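4.2 Teaching the sink tasks

Claims that remote control gives better data than hand guiding usually rest on tidy benches. We ran both at a kitchen sink, with 14 demonstrations per operator.
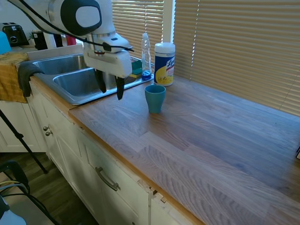
4.3 What the operators could see

Vakulenko steered from the wrist view alone and lost his bearings close to the wood.

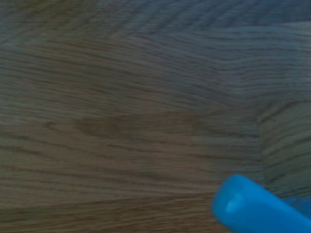
Tamuno had the fixed view as well, and we doubt her better scores show more than that.

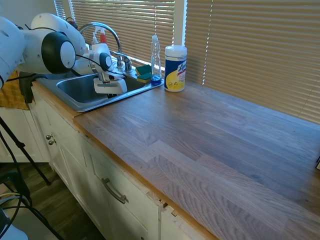 Hand guiding was faster - but two operators prove little, and the Lasto score ignores pauses.

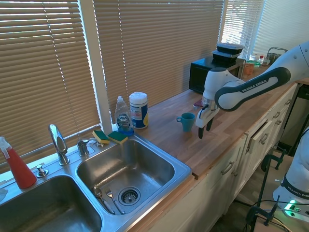
Figure 2. Work at the counter and sink.

We would not pool the two sets.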